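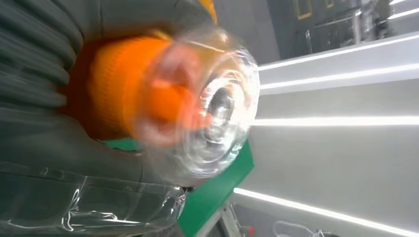
Workshop Tips: Getting a Home-Built Gripper to Hold Slippery Things

If you have ever watched a gripper you built yourself close on something, lift it, and then drop it on your foot, welcome! I have been building an arm on the bench in our shared workshop since September, and most of what I know about grip came from picking things up off the floor. These are the tips I keep repeating to people who drop in on Tuesday evenings, so I finally typed them up.

Start with a bottle

Everybody wants to begin with an egg or a wine glass. Begin with a clear plastic bottle with a screw cap. It is light, it is round, it squashes a little, and you can drop it all day long. It is also surprisingly hard to hold well, so you learn fast. Ours is a clear one with a bright orange ribbed cap, and I picked that cap on purpose. A see-through bottle more or less vanishes on a camera feed, especially when the arm is swinging and everything smears, but the orange stays easy to find. If your bottle came with a white or clear cap, swap it for a loud one or wrap a bit of colored tape around the neck.

Leave the bottle empty for the first week. After that add water a little at a time and put the cap on TIGHT. Ask me about the power supply sometime. (It lives on a shelf now, well above bottle height.)

Ribbed finger pads beat smooth ones

My first pads were smooth and the bottle slid right out as soon as the wrist turned. Pads with raised parallel ridges are so much better! The ridges bend a little and settle around the curve, and you can get away with a gentler squeeze.

A few things I learned making them:

Run the ridges across the direction the object wants to slip. For a bottle held sideways in a wrist that tilts, that takes some trial and error, so cut a spare set with the ridges turned and try both.

Glue the pads only after you have tested them with double-sided tape. I peeled off three good pads before I took this advice, which came from Hema Panicker, and she was very nice about it.

Wash new pads with dish soap and let them dry overnight. Mold release makes them slick and you will blame your code for it.

Dust them every session. A strip of packing tape pressed on and pulled off does the job in seconds. Sawdust from the other end of the shop gets between the ridges and then you may as well be gripping with talcum powder.

Closing force: sneak up on it

Set your closing force too low, then raise it in small steps until the bottle stays put through a full wrist turn. Stop there and go up one more step. Going the other way (start strong and back off) dents the bottle, and a dented bottle never behaves like a round one again, so all your later tests are off.

Listen to it, too. An empty plastic bottle crackles just before it buckles, and with a bit of practice you can hear you have gone too far before you see it. Senthil D'Souza can do this from across the room with his back turned while eating a sandwich.

If your controller lets you set a slower speed for the last bit of closing, use it. Fast up to the object, slow for the touch. That single change did more for me than a whole weekend of fiddling with the numbers.

Turn the wrist before you travel

It is tempting to grab, lift and rush off to the drop spot. Try this order instead: grab, lift a hand's width, tilt the wrist steeply one way, tilt it back, and only then move across. If the grip is bad, you find out right over the bench. I run this little wiggle on every new object and I still love watching it.

Keep the tilt slow to begin with. Once it holds slow, speed it up, and expect a blurry picture from a small wrist camera when you do. For looking at the grip itself I have the arm pause half a second at the far end of each tilt and save a picture there.

Light strips and shiny plastic

Strip lighting is cheap, bright and easy to stick on a wall, and I would put it up again tomorrow. But a bare LED strip throws long streaks of reflection along a curved bottle, and if your software looks for edges it will happily find those streaks and call them the bottle. The base is the worst offender. All those molded rings catch the light and flash white.

What helps:

A frosted cover over each strip. Baking parchment works for an afternoon, proper diffuser channel is nicer.

Turning down the exposure on the camera before you turn down the lights.

Teaching the software to look for the cap color first and work out the rest of the bottle from there – this was Lakshmi Nadar's idea and it is in everything I build now.

Clear wrap: handy, with a catch

I'm a big fan of plain plastic wrap for keeping glue and grime off things. It goes on in a moment and you throw it out after. The catch is that crumpled wrap is one of the shiniest things you can have near a camera, every wrinkle turns into a bright white spark. Pull it smooth, tape the ends down, and keep it well clear of the pads where they meet the object. Wrap between a ridge and a bottle is as good as oil.

Loose cables

Give the cables slack at the wrist and nowhere else. Run the arm through its whole range by hand with the power off, watch where the cable goes, then clip it. Curved and easy is what you want at the joint. If it pulls straight at any point, it is too short, and it will come out of its socket on the day you have visitors. Mine waited for Vasanthi Reddy to bring her nephews.

Keep a drop log

Tape a sheet of paper to the wall and write down every drop: what it was, how full, which way the wrist was turned. I filled in 202 lines on my first sheets before I spotted that nearly all of my drops came on the same side of the tilt. One pad was sitting a hair lower than the other! A bit of card behind it and the problem was gone by teatime. I had been rewriting code for a fortnight.

The log tells you when to change pads as well. Mine start to lose their bite after about 2,000 grips, and softer ones go sooner. Note the date you fit a new pair on the back of the sheet, and keep the old pair for gripping rough stuff like wood offcuts, where worn ridges do perfectly well.

Next on my list is a jam jar, half full, lid on. I have put a folded towel down already.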